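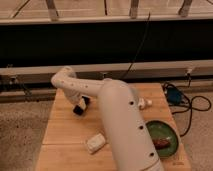

*Tablero de madera clara, con un brazo blanco de pinza con dedos negros por encima.*

**Lista:** Vena - conservación de mobiliario de madera
**Fecha:** 2023-09-27
**Asunto:** Re: Acabado de los tableros de consulta

Estimados miembros de la lista:

En respuesta a la consulta remitida por la Biblioteca Jabłońska, que se reproduce parcialmente a continuación, el área de conservación de la Fundación Maneck traslada las siguientes consideraciones.

> Disponemos de 16 mesas de lectura procedentes del edificio de 1909, todas ellas con tablero macizo encolado. El acabado actual presenta zonas mates junto a los bordes y cercos de distinta antigüedad. Agradeceríamos conocer la experiencia de otras instituciones con los aceites duros, en particular con Sokik, y saber si es aconsejable lijar el tablero completo o intervenir únicamente en las zonas deterioradas. La sala debe permanecer abierta al público durante el mes de octubre.

Con carácter previo a cualquier lijado, conviene determinar qué acabado conserva el mueble. En piezas de esa época es frecuente encontrar goma laca bajo capas posteriores de cera, y ambas pueden coexistir en un mismo tablero. La prueba con un hisopo ligeramente humedecido en alcohol, practicada en la cara inferior, suele ser suficiente: si la superficie se reblandece y el algodón se tiñe, lo más probable es que se trate de goma laca. En tal caso no procede aplicar aceite sobre ella.
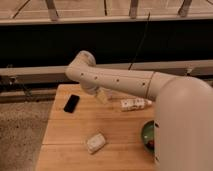 Por lo que respecta a la extensión del trabajo, nuestra recomendación es tratar siempre el tablero completo cuando el acabado sea de aceite. Los retoques parciales quedan visibles con luz rasante, sobre todo en maderas claras, y tienden a acentuarse con el uso. El grano 100 debe reservarse para los cercos profundos. En el resto de la superficie resulta excesivo y deja un rayado que el aceite pone de manifiesto.

En cuanto a Sokik, lo hemos empleado en mobiliario de uso diario, nunca en piezas inventariadas. Aplicamos 2 manos finas y retiramos el sobrante con un paño de algodón sin teñir. Rogamos que los paños usados se extiendan al aire libre o se sumerjan en agua antes de desecharlos, por el riesgo de combustión espontánea.

Las juntas merecen un examen aparte. Si entre tablas se aprecia una línea fina y continua, sin desnivel al tacto, no es preciso intervenir. Una junta abierta en otoño puede cerrarse por sí sola al variar la humedad de la sala - rellenarla con masilla en ese momento suele dar lugar a tensiones posteriores.

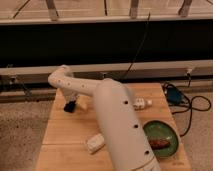 *Veta visible y juntas tenues entre las tres tablas anchas del tablero.*

Dado que la sala no puede cerrarse, sugerimos retirar las mesas por turnos y dejarlas curar en una dependencia ventilada, sin apilar ni cubrir con plástico. Sería de utilidad para esta lista que la Biblioteca comunicase el resultado de la prueba con alcohol antes de adquirir el producto.

Quedamos a disposición de los miembros para facilitar copia de nuestra ficha de tratamiento, que puede solicitarse respondiendo a este mensaje.

Atentamente,

Área de conservación
Fundación Maneck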